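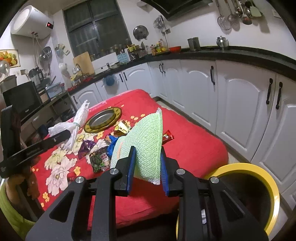 Progress report to the Hutchins Fund
Soddale Home Cleaning Project, second stage
Prepared by Huguette Wong, project lead

Where we have got to

I'm very happy to be writing this one. When we sent you our first report we had a van, a cupboard full of buckets and a list of people waiting for help. We now have regular rounds going out across Soddale and up as far as Gullura, and the visits are happening when we say they will. Your grant pays for cleaning in the homes of people who can't manage it themselves after a hospital stay or a long illness, and the second stage was meant to take us from one-off deep cleans to a fortnightly service. We are there, a little later than planned, and it feels wonderful!

Visits

By the end of September we had completed 400 home visits since the grant began. The target for this point was lower, and most of the extra came from short follow-up calls, which take an hour or less and cover kitchen, bathroom and floors. Full deep cleans are slower than we budgeted for. A kitchen that has been left for a year needs a whole morning, and the oven often needs a second go. We have stopped booking two deep cleans for the same team on the same day, and the number of late finishes has dropped right off.

The Gullura round started in the summer. The drive eats into the day, so the team leaves at 7.45 and does its calls there back to back, with the last one finished by mid-afternoon. People in Gullura had been told for years that they were too far out for this sort of thing, and the welcome has been lovely (so has the cake).

Staff and training

Asuka Nishimura joined us as round supervisor and has rewritten the training from top to bottom. New starters used to shadow for a week and then go out. They now spend two days in our own kitchen and bathroom first, learning the order of work: dry dusting from the top down, then wet work, then floors, with the cloths for the toilet kept apart from everything else. There is a good long session on products too — what mustn't be mixed, how long a descaler needs before you rinse, and which surfaces should never meet anything acidic. Asuka also takes everyone through what to do if a client seems unwell or confused, or doesn't answer the door.

One cleaner left in the spring to start a nursing course and we were sorry to see her go. Her post is filled. We still need a relief cleaner for holidays, and I'd like to talk to you about that when we meet.

Booking

The change to Flitness for our bookings was the bumpy part. For the first month we ran it alongside the paper diary, and a few calls were entered in one and missed in the other. We apologised to the clients concerned and went back to every one of them within the week. The diary has now been put away. The teams get their lists by eight each morning and can add notes for the next visit, such as a dripping tap or a key safe that sticks.

The building

Our store is in the old laundry on the corner, which dates from 1926 and has the damp to prove it. Two shelves of paper towels were spoiled over the winter. The landlord has since repaired the gutter and we have moved everything on to racks away from the back wall. We used some £150 of the equipment budget for the racks, and I hope that is acceptable. The vacuum cleaners have all been serviced and one old carpet machine has been retired.

What clients tell us

We ring every new client after the third visit. The thing people mention most is having the same faces each time. One gentleman told us he had started inviting his sister round again, and a daughter who lives a long way off said she can now spend her visits sitting with her mum instead of scrubbing the bath. Complaints have mostly been about parking and, twice, about the smell of a floor cleaner, so we have switched to an unscented one.

Next stage

Between now and the spring we plan to add a second afternoon round in Soddale, find that relief cleaner, and offer carpet and upholstery cleaning to clients already on the fortnightly list. Asuka is pricing a replacement carpet machine and I will send the quotes on as soon as I have them. Do come out on a round with us if you can spare a morning — the teams would love to meet you.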